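Furniture and Interiors, Unit 4: Period Styles in the Home
Handout for students, revised 9/25/23

Read this before the June workshop notes, which assume you know the terms used here. Bring a pencil and a tape measure to class.

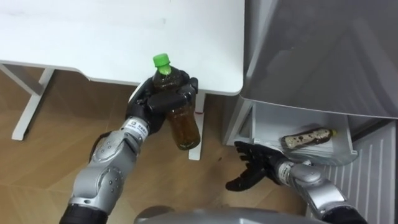
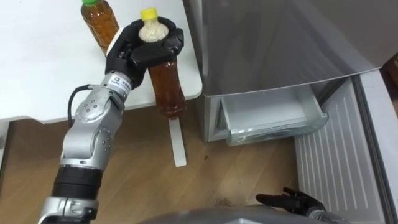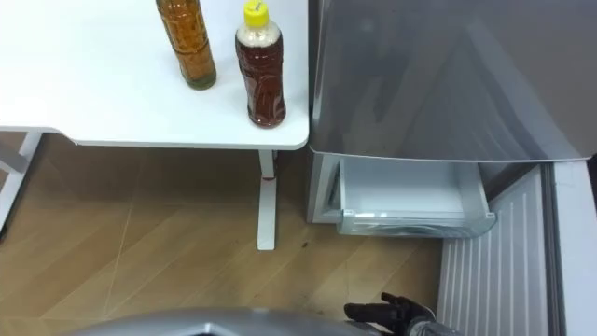
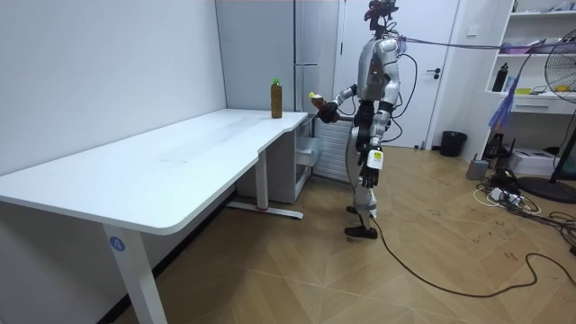

1. What we mean by a period style

A period style is a set of habits shared by makers in one place over a stretch of years. It covers the shape of the legs, the kind of ornament, the woods and the finish. Most pieces sold today as "period" are reproductions. A reproduction copies an older piece closely. A piece "in the style of" borrows a few features and leaves the rest modern.

2. Neoclassical seating

Look at the legs first. Neoclassical chairs usually have straight, tapered legs, often fluted. Backs are oval, square or shield-shaped. Carving is shallow and tends to repeat: beads, ribbons, laurel leaves. If the leg curves out at the knee and in again at the ankle, you are looking at a cabriole leg, and the model is probably earlier.

3. Reading a catalog entry

We will use the Vurnero dining set, item 1164 in the course catalog. The entry lists a table, six side chairs and two armchairs. Note what it says about the wood. "Solid beech frame, walnut finish" means beech that has been stained. "Walnut veneer" means a thin sheet of walnut glued over something else. Neither term is a fault, but the two age differently and are repaired differently.

Compare the Iser sideboard on page 19. The doors are veneered and the legs are solid. Write down which parts you would expect to show wear first.

4. Fabric and fit

Benavides supplies the sample book for this unit. Silk damask looks right on a formal chair but wears poorly at the front of the seat. A cotton and wool blend is the usual choice for daily use. Allow extra fabric for matching the pattern. On a large repeat this can add roughly 20 percent to the order.

5. Exercise

Draw a plan of a dining room for the Vurnero set. Mark the door swings and leave 1000 mm behind each chair. Then replace the sideboard with the Flelska cabinet, which is deeper, and draw the plan again. If the clearance no longer works, move the table before you remove any chairs.

Hand in both plans on one sheet, with your name on the back. Sample books go back on the shelf by the door.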